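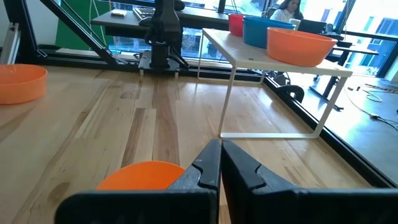
Equipment planning meeting, Tuesday, 2:00, by the windows. I'm taking the minutes this time, so blame me for spelling. Morven Munro ran it, and the folks from the Skanham office dialed in.

**1. What's left in the budget**

We have 1,925 dollars unspent on the bowl-handling line and it has to be committed by the end of July. I'd hoped we could carry some over (we did last year!) but Morven asked and the answer was no. So we went through the wish list — it's long.

**2. Gripper fingers**

Both arms are on the black two-finger grippers and everybody wants a spare set on the shelf before we start the longer runs. Grastotero quoted 577 for a full set with screws. Ackah came in higher and wanted us to take two sets, so we said no thanks. Approved, and I'm putting the order in.
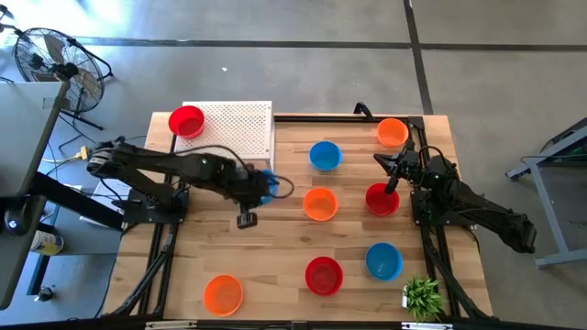 *Page last changed: Tuesday, 4:40 pm*

**3. Bowls and things to stack them on**

I brought this one up. We keep using the same red, blue and orange bowls on the butcher-block table, and I'd love a second full batch so a cracked one doesn't stop us for a day. Plenus sells them by the 12. Morven is fine with one case of each color, as long as they match the size we have now. Skanham asked for steel bowls too and we talked that over for way too long. Parked until fall.

**4. Cables**

I want proper cable guides for the arms and a floor cover for the run behind the table. We set a cap of 600 for the lot, labor included. Skanham will send me the part numbers they used — they've promised this before, so I'll chase them.

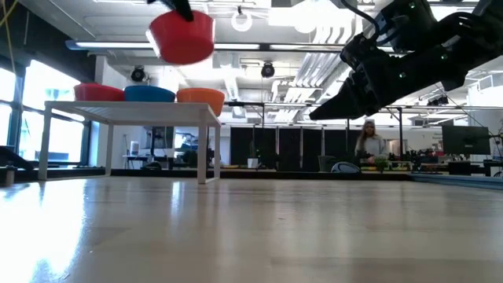
The other thing I asked for was a third arm, and I knew what the answer would be, but you have to try. It goes on next year's plan as a line with no number next to it. Morven wants cycle times from both arms first, with the bowls going from the table to a stand and back, so we have something real to show when we ask. I said I could get those written up before the next meeting.

**To do**

- Me: order fingers from Grastotero, chase Skanham for part numbers, write up cycle times
- Morven: bowl order with Plenus, check the size first
- Skanham: part numbers, please!

Wrapped up at 3:10. Same time next month, and I'll send the link.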